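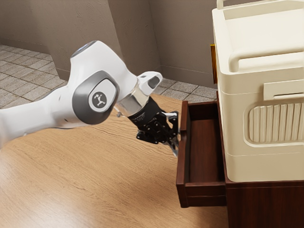 Drawer task in the sim, arm at the left side wall of the open drawer.

2018-01-06

Drawer task, teleop in sim, second round. Very pleased with this one! We now have 284 demos saved, up from 87 before the break, and the new ones are so much nicer to watch. Stijn drove the first batch, I drove the rest, Gunnel took over whenever my wrist got sore (the hand controller is still too heavy at the front, see the October notes).

The big change is the clutch. Sem moved it from the thumb button to the foot pedal, so you can let go of the arm, bring your own hand back to a comfy spot and pick up again without the fingers twitching. I was doubtful. I take it all back - it's lovely. With the thumb button I jerked the gripper every time I re-centred, and half my old demos have that little hop in them just before contact. Sem, please leave the pedal exactly where it is.

Things to remember when driving:

Come in from the left and stop beside the drawer's side wall before you do anything else. A short hover there gives a clean split between approach and contact when we cut up the trajectories. Stijn counts to two in his head. I hum.

Fingers pointing down with a bit of lean to the right. Straight down feels tidier, but then I can't judge the gap to the wall from the operator view.

Keep the wrist away from the big cream box on top of the cabinet. The collision shape on it is fatter than what gets drawn, so you hit it earlier than you think. Helge has this on his list. Until then go low and slow on that side.

Drawer friction: Backlund's default is too slippery, one nudge and the drawer flies. I bumped it up and it now feels close to the old Jurwood cabinet in the shop. Value is in the scene config with my initials beside it. Demos recorded before the change are in their own folder, don't mix them.

Replay check: ran 233 of the demos back open loop with the same seeds. All but 2 ended with the drawer where the operator had left it. Both bad ones are mine, both have a dropped packet in the middle, so I blame the link and not the driver :) Moved to the reject folder, logs kept.

Gunnel asked if we should randomise the wood colours already. I'd say hold off until the first policy is trained on the plain setup, otherwise we won't know what we're looking at when it fails. She's going to write the randomiser anyway and leave it switched off.

Still open:
- Helge: collision shape on the box
- Sem: timestamp on pedal press and release, both into the log
- me: label hover start and end on the new demos
- Nabil wants to try driving, book him an hour and give him the light controller if it's back from Torkska

Training run goes on tonight with the new set only. Can't wait to see it!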